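Notebook, Stalside bench, 04/04/2023
Clutter clearing in sim, can first
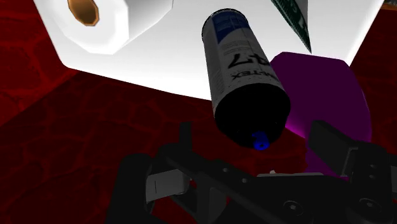 Planner still wants to come at the can by the blue nozzle end, the one part of a can I was raised not to grab. Nabila moved the approach point up the body and reran the batch. 11 clean lifts out of 285 tries, so the shelf at home remains my job - possibly until December.

Toilet paper is next. Glenys says the roll's collision mesh is too coarse and she may be right, the core is an octagon.

To do: lower closing speed, stop the fingers clipping the purple thing, ask Shevchuk for the old grasp logs. Run 4 not saved, my fault.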